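My kitchen counter is 98 inches long and I used to be ashamed of it. Every organizing book, every video, every sister-in-law with a label maker will tell you that the goal is a clear surface. Wipe it down, put it all behind a door, light a candle. I tried that for 4 months and I have never cooked so badly in my life!

So let me make the case for the full counter. I mean it.

## Cupboards are where food goes to be forgotten

When the cereal lived in the cupboard, we bought more cereal. When the toaster lived in the cupboard (on the advice of a book I paid 29 dollars for), we ate our bread cold and soft, because who is going to haul out a toaster at six-thirty in the morning? A thing you use every day should be standing where your hand already is. Wooden spoons go in a crock. Cereal goes in something see-through, so you know when you're low.

My friend Hendrik Mofokeng thinks I'm kidding myself. He has one of those kitchens where even the kettle has a garage, and he says a crowded counter just means you clean less. Well, yes, I clean less. I also cook more, and I know which of those my family notices.

## Toys count as kitchen equipment

I feel strongly about this one. If you have small kids, the play food is going to come into the kitchen, and you can spend your evenings marching it back to the bedroom or you can give it a plate. We give it a plate. A real one, the same size as everybody else's, and the plush pineapple gets the middle of it most days, with the watermelon slice and the long twisty bread stick crowded in next to it. Dinner gets made on both sides of the counter, so to speak, and I get twenty minutes with the onions.
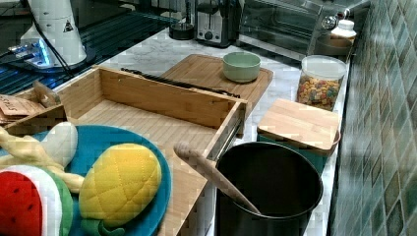 ## Things with no home yet

Now, the hard part. Every full counter has a few items that are only passing through: a drawer tray, a bit of brown packaging, a little bowl sitting on the cutting board. The clear-counter people treat these as a moral failing. I think of them as the inbox. You deal with it when you have a minute, and in between you work around it, same as you do at a desk.

My one rule is that I need enough open space to roll out a pie crust. If I have to move more than two things to get there, something gets put away that night. If I don't, it stays, and I don't apologize to visitors.

Hendrik came for supper in September and moved the crock twice while he was talking. I moved it back both times. He did have seconds, though, and he asked where I keep the toaster.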